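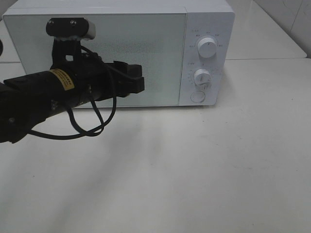
The Niven Two-Dial Microwave, in White

We have sold the Niven for long enough now that it feels like an old friend of the shop, and I am always pleased when somebody comes in asking for a microwave they can simply turn on. It's a plain white countertop oven with two round dials, one above the other, and a wide door with a meshed window. No menus, no beeping through 12 programmes to warm a bowl of soup!

The top dial sets the power, up to 700 watts, and the lower one is the timer. Turn it to the minutes you want and off it goes. When your food is done, press the round button at the bottom of the panel and the door opens. There's no handle to catch your sleeve on, and the front wipes over nicely with a damp cloth (washing-up liquid is fine, but please keep scouring pads well away from it).

It does like a level surface and a bit of breathing space, so have a measure of your worktop before you order. If you're replacing an older Sheehan, you'll find the Niven works in much the same way – the timer is a little stiffer when new and eases with use.

Price: 259, including the glass turntable
Power: 700 watts
Colour: white
Guarantee: 2 years, parts and labour
Delivery: free within Helundale, otherwise by carrier

The dials are pleasant to hold, chunky enough for cold or stiff fingers, and the short dark line on the top one shows you where it's set. For very short blasts we suggest turning the timer well past the mark and then bringing it back, as you would with an old egg timer. 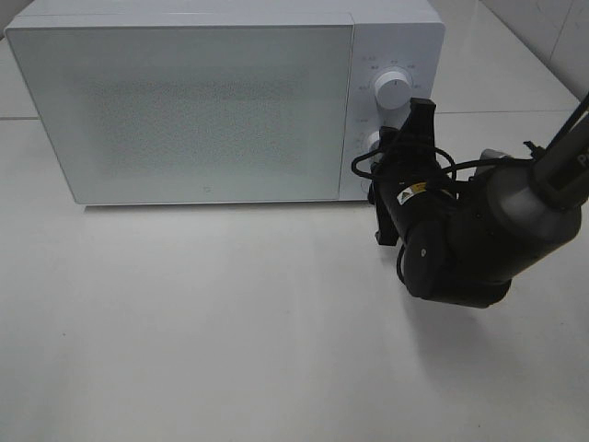 Tadhg Lenihan wrote to us in April to say that he does his porridge in it every morning at half power, in a deep bowl, and hasn't had it boil over yet. He did wish the timer bell were louder, and we've passed that on to Desutus, who supply our spares.

Replacement turntables and dial caps are kept in stock, so do ask at the counter or send us a note with your order number.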